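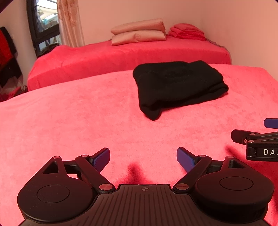
Blue finger pads over the bed, with the folded black cloth behind them.

I build grippers at home, and I think more people should. The usual advice is to rent a bench at a shared shop. I had one at Turnham for a while. It had good light and flat tables, and everything I made there worked on flat tables. Then I brought it home and it failed on the first blanket.

A plush blanket is a bad surface for a gripper. It gives when you press, and the nap catches the pads. Folded cloth on top is worse, because the tool has to get under one layer and leave the bed alone. Griet Martens, who shared my bench at Turnham, says this is a problem for later and that I should get the linkage right on blocks first. I disagree. If the thing is meant to handle clothes, the clothes should be there from the first week.

The other argument I hear is about money. A Tomeck kit costs 437 dollars and comes with its own test mat. My parts came to 200, and the bed was already in the room. The mat is fine. It just doesn't tell you much about a sweater. 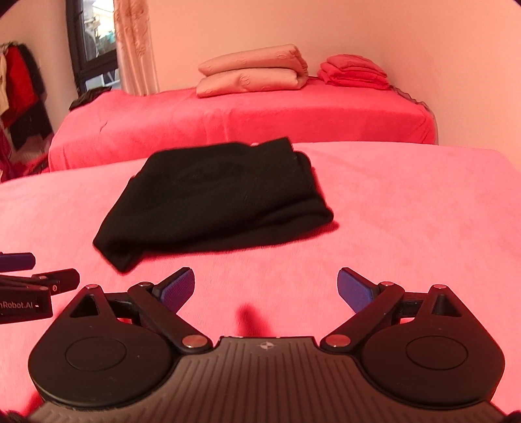 Jaw open, lined up on the black cloth. Second gripper at left.

Working by hand is the part people skip. They want the motors in by the weekend. I would hold the tool for a month before wiring anything. Your wrist corrects for a bad angle without asking you, and you only notice if you go slowly and write it down. I have 67 pages of notes like that, most of them dull - pad height, where the fold was, which way I tilted.

Liesbeth Verstraete at Vandenberghe read a few of those pages and told me the room would spoil the results, with the window light changing all afternoon and shadows falling on the bed. She may be right about the results. I still want the shadows. A bedroom at four in the afternoon has them, and a tool that needs them gone belongs back on the bench.

I gave up my spot at Turnham in September. The rent now goes to pads.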